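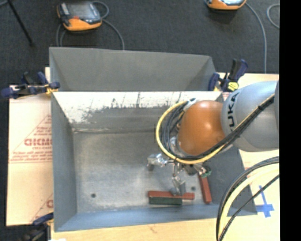
Can I grow potatoes in a metal bin without cooking them?
Asked by Gus Nguyen-Tran, October 13, 2022

I'm planning my spring garden way too early and I'm so excited I can't stop! My soil is heavy clay and every potato I've dug out of it came up looking like a doorknob, so next year I want to grow a whole crop above ground. I keep getting drawn to plain gray metal bins, the open rectangular kind with a bare metal floor and a side that slopes inward. My worry is heat. My yard faces south and gets sun until dinner time. I have 7 seed potatoes' worth of an heirloom called Sturach that my neighbor swears by (she gave me a plateful in September and I've thought about them ever since). Will the metal get too hot? Do I line it with anything? And how do I handle drainage if the floor is solid?

3 replies

Ostrowski
Oh, you are going to love this! I've grown potatoes in metal for 5 seasons and I would never go back to digging. Heat is a real concern, but it's mostly the outer couple of inches of soil that suffer, so a big bin does much better than a little one. Line the sides with plain cardboard, two layers if you have it, and keep the seed potatoes a hand's width in from the walls. Mulch the top with straw, thick, and water in the morning. If you can park the bin where something shades its west side in late afternoon, do that too. Mine sits behind the beans and it's happy as anything.

For a solid floor you have to drill. Half-inch holes, every 6 inches or so, and file off the sharp edges afterward. Then set the whole thing up on bricks so the water can get away. Don't put gravel in the bottom, it just steals room from the roots.

Start with 4 inches of soil, lay the potatoes in, cover them, and keep adding soil and compost as the stems come up. When the tops die back, wait 2 weeks and then tip it all out on a tarp. Best day of the gardening year!

giltetti203
just use a fabric bag, cheaper and you dont have to drill anything. also find out what was in the bin before if you buy it used

Tosham Gardener
Agree with checking what a used bin held. I passed on a lovely one for that reason and still think about it. I haven't tried Sturach, but if it's a late variety you'll get more out of topping up the soil than I do with my earlies, which set all their potatoes down low whatever I pile on them. Please come back and post your harvest, I want to know what it weighs!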